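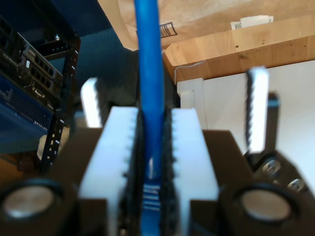 1. Running a cable to the shed: a thread

I have worked from the shed at the bottom of the garden since March and the wifi reaches it the way sunlight reaches the sea bed. So I am putting in a proper cable. I'll post as I go. Mute me now if you have a life.

2. Background. The router is in the hall cupboard because that's where the previous owners of the house put the phone line, next to the gas meter and a hook for a coat I don't own. Between it and the shed there are two thick walls, a kitchen, a water butt and a hedge that belongs to next door but lives mostly with us.

3. I did try the cheap ways first. I bought a plug-in booster thing called a Pikia. You put it in a socket halfway between the router and the place with no signal, and then you have a second network with a silly name that also doesn't reach the place with no signal.

4. The Pikia app asked me to rate my experience before it would let me change the password. I gave it two stars. It thanked me and crashed.

5. Then I tried the one that sends the internet through the house wiring. Worked beautifully until somebody boiled the kettle. We are a household that boils the kettle.

6. For a fortnight I held every work call by phone, standing on an upturned crate by the shed door with one arm out. A colleague asked if I was all right. I said I was getting some air.

7. So, cable. I went to Hudumer on the ring road, where the man on the counter asked what length I wanted. I said I hadn't measured. He looked at me as my father used to look at me when I came home from the shops with the wrong milk.

8. Went home. Measured. Our tape measure is a sewing one, so it was a long afternoon of pegs and chalk marks and shouting numbers to the kitchen, which shouted different numbers back.

9. Added a bit for corners. Added a bit for mistakes. Added a bit more because I've met me.

10. If you're doing this, buy the outdoor sort. The indoor sort is cheaper and will go brittle after a couple of summers, and then you get to dig the whole lot up again with your older back.

11. The other thing I learned is that a lot of very cheap cable is aluminium with a thin coat of copper on it. You want solid copper. It says so on the box, or it says something close to it in the hope you're tired.
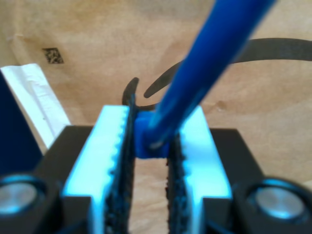 12. Route planning. The clever route goes out through the kitchen wall, under the patio and straight down the lawn. The route I am allowed goes along the skirting, round the back door, behind the oil tank and all the way along the fence, because we are Not Digging Up The Patio.

13. I made the case for the patio again at tea. The case was heard.

14. Drilling day. You are meant to drill from the inside out with the bit sloping slightly down, so the rain doesn't stroll in along the cable. I had read this. I had watched three different people do it on video. I then drilled from the outside in, sloping up, with total confidence, and came out behind the fridge.

15. To be fair to me the slope was right. It was just about everything else.

16. The fridge hasn't been moved since we bought the house. I won't say what was under it. One item had a best before date in a different decade, and the cat was extremely interested in the rest.

17. Hole number two was eight inches to the left and perfectly good. Hole number one has been filled with a stuff called Bedoya, which the tin says "dries to match most brickwork". It has dried to match salmon.

18. Somebody replied to ask about the trench. There's only a short one, where it crosses from the fence to the shed. I've put the cable in a length of plastic pipe so that future me can't put a fork through it. Present me put a fork through the pipe the same evening, so now there's a newer bit of pipe.

19. A tip, free of charge: pull a piece of string through the pipe at the same time as the cable and leave it there. If you ever want to run a second cable you tie it to the string and pull. I didn't do this. I thought of it at bedtime, after I'd filled in the trench.

20. Dug it up. Put the string in. Filled it in again. The robin thinks I do this for him.

21. Clips. I bought a box of 200 and thought that was a joke of a quantity for one fence. Back to Hudumer for the box of 500. Same man. He said "fence?" and I said "fence", and I think we're friends now.

22. Hammering a clip into a fence post takes four seconds. Picking up the clip you've dropped in the ivy takes the rest of the morning.

23. Now the ends. The cable has eight little wires in it, twisted in pairs, each pair a colour and the same colour with a white stripe. You have to untwist them, put them in the right order, keep them in the right order, and push them into a plug the size of a fingernail. All this with the hands I've got.

24. There are two official orders for the wires and they're both fine, provided you use the same one at each end. Guess who didn't.
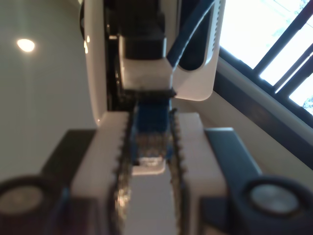

25. I blame the light. I did the house end at midday at the kitchen table with my glasses on, and the shed end at half past eight at night with a torch in my teeth. Orange and green look much the same to a man who's dribbling on a torch.

26. Cut it off. Did it again. Cut it off. Did it again. This is where the "bit for mistakes" from post 9 comes in, and I would like it noted that the forward planning on this project has been superb.

27. Several of you have told me I should have put wall sockets at both ends and used short ready-made leads from there. Yes. Thank you. I know this now. Where were you at post 7?

28. You can get a small tester with a row of lights on it. Plug one half in at each end, and the lights are meant to go one to eight in order. Mine went one, two, six, four, pause, eight. I've had bus services like that.

29. Fourth plug. One, two, three, four, five, six, seven, eight. I made a noise that fetched people from indoors.

30. Plugged in the laptop. Nothing at all. I sat and looked at the hedge for a while.

31. It wasn't plugged in at the router end. I'd taken it out to do the tester and hung it on the coat hook. So the hook has finally been used for something.

32. Anyway. It works! The shed now has faster internet than the house, and the house has noticed. There have been three separate visits today from people who "just wanted to see how it's going" and who brought their own chair.

33. Cost, for those asking: more than the Pikia, less than the Pikia plus the kettle one plus the filler plus the petrol to Hudumer and back. I've kept the receipts in a drawer where I won't have to look at them.

34. The village page for Skinomham says proper fibre is coming to our lane "in due course". The same page says that about the bus shelter, and I've been reading about the bus shelter since before we had the cat.

35. Quick answers. Yes, it's clipped above where the strimmer goes. No, I haven't run it next to the mains, the mains goes down the other side. Yes, the salmon patch is visible from the road. No, I won't be doing yours.

36. One last job is a bit of sealant round the hole where it comes into the shed, as a snail has already been through to look at my desk. I've got half a tube left from the bath. It's white and the shed is green, but the snail won't mind and I've stopped asking the rest of them.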